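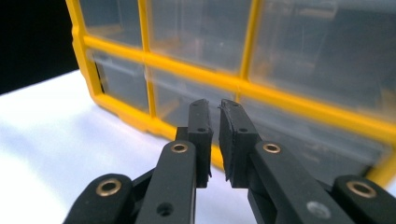
Farnach button list

Hi! So I finally typed up my grandmother's buttons. The list started as a way to stop buying duplicates at flea markets, then Elisa Leone asked for a copy for her sewing group, and now it's a file with a README, which still makes me laugh a little.

What you get: buttons.csv, 800 rows, one per button style. The columns are id, material, width_mm, holes, color and notes. Holes is 2, 4 or "shank" – please don't send me mail about toggles, I put those under shank and I'm at peace with it.

Width was measured with my old calipers, across the widest part. Color is whatever I called it by the kitchen window, so "mustard" and "old mustard" are both in there (sorry!).

Known problems: the first 200 rows have no notes, and I mixed up horn and dark plastic more than once. Agata Fiore fixed 3 of those for me and I'd love more corrections.

Use it for anything you like. If you find a match for row 212, the green glass one, write to me – I'm still one short for the coat.

Last updated March 12, 2022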